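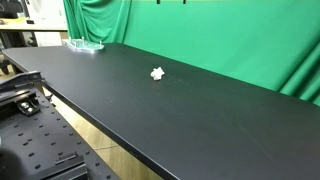 Chapter 3
Reading a Total Before You Bet It

I lost my first totals bet with four seconds left on the clock. The Hemitov game was already decided, the home fans were halfway to the parking lot, and a backup guard threw up a shot from well past the arc because why not. It went in. I had the under. I remember sitting there with my mouth open, and then I remember my friend Gaurav Pant laughing so hard he had to put his sandwich down.

I'm telling you this because most people come to totals after they've gotten tired of picking sides, and they come thinking it'll be the easy part. No favorites to worry about, no underdogs, you just say whether there'll be a lot of points or not many. I thought so too! So let's slow down and look at what you're buying when you bet an over or an under, and then we'll work through the math in the second half of the chapter.

A total (you'll also hear "over-under," and old-timers just say "the number") is a single figure posted by the book for the combined score of both teams. If the number is 36 in a football game and the final is 20-17, the over wins by a point. If it's 20-16, you've landed right on it, everybody gets their money back, and we call that a push. Overtime counts in nearly every book I've used, but read the house rules anyway. I once had a very long phone call about this.

Now, where does the number come from? When I started out I pictured somebody in a back room making a prediction, like a weather forecaster. Digby Cartwright, who set lines for a small shop called Starkard before he went into teaching, straightened me out on that over a couple of beers. He told me his opening number was his honest guess, sure, but it was gone within the hour. People bet into it, he moved it, more people bet, he moved it again. By kickoff the number belonged to the market, and he'd often forgotten where he'd started.

That's worth chewing on. It means the question "will these two teams score a lot?" isn't much use to you. Everybody already knows the Bronach offense is fast and everybody knows the Enriquez defense can't tackle, and both of those things are baked in before you even open the page. Your question is whether the number has too much or too little of what everybody knows.

Let me give you the things I look at, in the order I look at them.

Pace comes first, always. How many times will each team have the ball? A football team that snaps quickly and throws a lot stops the clock and makes more possessions for both sides, including the side that would rather take a nap. In basketball it's even more direct. I've seen students build beautiful spreadsheets on shooting percentage and never once ask how many shots there were going to be. If you take one habit out of this chapter, make it that one.

Second is what I call leftover points. These are the scores that came from something you shouldn't expect to see again next week: a kick return, a fumble run back 70 yards, a blocked punt. Go through a team's last 5 games and pull those out, then see what the average looks like. Sometimes it hardly moves. Sometimes a "high-scoring team" shrinks right in front of you, and that's a nice feeling if the public hasn't noticed yet.

Third is weather, and here I'd like you to be a little careful. Rain gets all the attention, and wind does most of the damage. A wet field slows down the defenders too. Wind takes away the long pass and the long field goal, and coaches get timid. In October 2016 I kept a notebook of every outdoor game I bet, with the wind written next to the score, and I still flip through it when I'm tempted by an over on a gusty afternoon. (The handwriting gets worse as the month goes on. It wasn't a great month.)

Then there's the late-game stuff, the part that got me in that first bet. A close basketball game turns into a free-throw contest in the last two minutes. A football team that's up big runs the ball into the line and lets the clock go. Those endings are fairly predictable once you know the spread, so from here on I want you to look at the spread and the total together, even if you're only betting one of them.

Before we get to the math, grab a pencil and last week's scores. We'll start with implied team totals, the plain little sum that turns a spread and an over-under into an expected score for each side.

3.1 Implied Team Totals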